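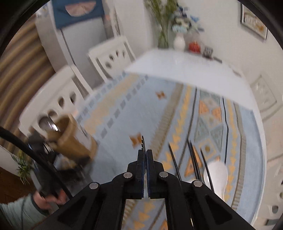
Ticket 876: Rug creeps toward the dining table and will not lie flat

Status: Solved
Opened: May 21, 2021
Opened by: Frida Hedegaard
Handled by: Gaurav Jaiswal, Flernov Home Help
Product: Nirorico area rug, pale blue, with Skumel underlay
Category: Floors / rugs and mats

Frida Hedegaard wrote:

Hi Flernov people! First of all, I love this rug. I have wanted a Nirorico ever since I saw one in my sister's hallway, and the pale blue is even nicer in the house than it was on the screen. The orange zigzags, the diamonds down the middle, the little butterflies out on the plain part! I find myself looking for the butterflies when I come in with my coffee.

Now the trouble. It walks. I lay it straight, and by the evening it has crept toward the white dining table. It isn't a big move, but the border of little squares no longer runs in line with the floorboards and once I've noticed I can't stop noticing. There is also a low ripple that comes up near the chairs, high enough that I caught my slipper on it this morning.

The floor is dark wood, oiled, not lacquered. The chairs are the white ones with the round holes in the backs, and they get pulled in and out all day long. Under the rug is the Skumel underlay that I bought with it.

Tried so far:
- Pulled it straight again (many times)
- Vacuumed the top
- Left a stack of heavy books on the ripple overnight. It was lovely and flat in the morning and back again by lunch

Is there something I'm missing? I would really like to keep it!

Gaurav Jaiswal replied:

Hello Frida, and thank you for such a cheerful ticket. I have the same pattern at home in the smaller size, so I know those butterflies well.

A walking rug is nearly always a question of what is going on underneath, so let's start there. Could you check these for me?

1. Clear everything off the rug, the chopsticks, the spoon, the lot, and move the chairs onto bare floor.
2. Fold back the side nearest the table, far enough to see a good strip of the Skumel.
3. Tell me which face of the underlay is up. One side feels like felt and the other feels slightly tacky, a bit like the inside of a rubber glove.
4. Run your palm over the wood where the underlay was. Is it smooth and clean, or does it feel dusty or a little greasy?
5. Measure from the edge of the underlay to the edge of the rug, on all sides if you can.

Please don't use double-sided tape while we look into it. On an oiled floor it can leave a mark that is a real pain to get out.

Frida Hedegaard wrote:

This was more fun than I expected. Results!

Tacky side is UP. Felt side is on the floor. Is that wrong? I think I reasoned that the sticky part should hold the rug.

Floor under it: dusty, and in one patch sort of waxy. We oiled the boards not long before the rug came, so I suppose that could be it.

Gap at the edge: 2 inches on three sides and 6 inches on the side by the table. So it isn't even centered. I must have laid it down in a hurry because I wanted to see the colors.

I left the plants on the floor by the curtain for the time being and they look so good there that they may stay.

Gaurav Jaiswal replied:

Wonderful, that tells us nearly everything. I count a few small causes adding up:

The Skumel is upside down. It happens a lot, and your reasoning was perfectly sensible. The tacky face goes down on a wood floor, and the felt face goes up against the back of the rug. The weave on a Nirorico catches in the felt quite well by itself. The way you have it now, the felt is sliding over the boards and taking the rug along for the ride.

The wide gap by the table explains your ripple. That stretch of rug has nothing holding it, and it's right where the chair legs push.

The waxy patch is likely extra floor oil that never soaked in. Even the right way up, the Skumel won't hold on that.

What I'd do, in this order:

1. Roll the rug up, pattern side in, starting from the end away from the table. Don't fold it.
2. Peel up the Skumel and give both faces a wipe with a barely damp cloth. Hang it over a door or a couple of chair backs till it's dry.
3. Sweep the floor, then buff the waxy patch with a clean dry cotton cloth. Old T-shirts are great for this. Keep turning the cloth to a fresh part, and stop when it comes away clean.
4. If the patch still feels slick, go over it again the next day. Please don't reach for a strong cleaner. Whoever made your oil will have something suitable if it comes to that.
5. Lay the Skumel tacky side down. Get it square to the boards before you press on it.
6. Roll the rug out over it, centered, so the gap is the same all the way around. Having a second person on the other corner makes this a lot easier.
7. Walk it flat from the middle outward in socks.
8. Leave the chairs off it for one night.

For the ripple, roll that edge backward, against the curl, and leave it rolled while the underlay is drying. Roll it loosely, a tight roll will only give you a new crease.

Write back and tell me how the patch goes!

Frida Hedegaard wrote:

Steps 1 to 4 done. The T-shirt came up yellow! So there was definitely oil sitting there. I went through one whole shirt and most of a pillowcase. Second go this evening and now the cloth stays clean and the boards look gorgeous, I had forgotten how dark they are.

Skumel is draped over two chairs. I dropped the whole thing on the floor once and had to wipe it again. It picks up every crumb in the room, you should put that on the label.

Question before I lay it all back: should the rug go under all the chairs, or stop short of them? I had the front legs on and the back legs off.

Gaurav Jaiswal replied:

Great work on the patch! I've passed on your crumb remark to our product page people, and I mean it, it's useful.

On the chairs: front legs on and back legs off is the one setup I would avoid. Every time somebody sits down, the chair rocks over the edge and shoves it. Either have the rug far enough under the table that a chair stays on it even when it's pulled out, or keep the edge clear of the chairs altogether. For a pattern like yours I lean toward keeping it clear. You get to see more of the border, and the butterflies aren't hidden under a seat.

If you do want chairs on it, put felt pads on the legs. The Noh pads are the ones I use. Check them now and then for grit.

Frida Hedegaard wrote:

Moved it clear of the chairs! It took some dragging of the table, but oh, it looks so much better. The whole middle panel shows now. My neighbor came by to help with the other corner and we walked it flat in our socks with the radio on, which I recommend to anybody with a rug.

The underlay grips so hard this way around that I had to lift it and start again to get it straight. Gap is even on all sides.

Chairs went back the next morning. The ripple is down to a faint wave that I can only find with my foot.

Gaurav Jaiswal replied:

That faint wave should settle by itself with ordinary walking. If it hasn't gone when the weather turns in September, give that edge another loose backward roll overnight. I'll leave the ticket open for now in case it starts moving again.

Frida Hedegaard wrote:

Reporting in. I put a bit of masking tape on the floor at one corner (on the boards, not the rug, don't worry) and the corner has not left it. Tape is off again now and there's no mark. Vacuumed twice in that time and had a full table for dinner too.

The wave is gone as well! Thank you so much, Gaurav. I'm now eyeing the runner in the same pattern for the hall. Does it take the same underlay?

Gaurav Jaiswal replied:

It does! The Skumel can be trimmed with ordinary kitchen scissors. Cut it from the felt side, and for a 37-inch runner make it 33 inches wide, so it sits 2 inches in from each edge. Tacky side down, of course.

Closing this one as solved. Say hello to the butterflies for me.

Resolution notes
Cause: underlay laid with felt face down; leftover floor oil on the boards; underlay off center; chairs straddling the rug edge.
Fix: floor buffed dry, underlay cleaned and turned over, rug centered and moved clear of the chairs.
Parts sent: none
Related: Trimming a Skumel underlay / Rolling and storing a Nirorico / Choosing Noh pads for chair legs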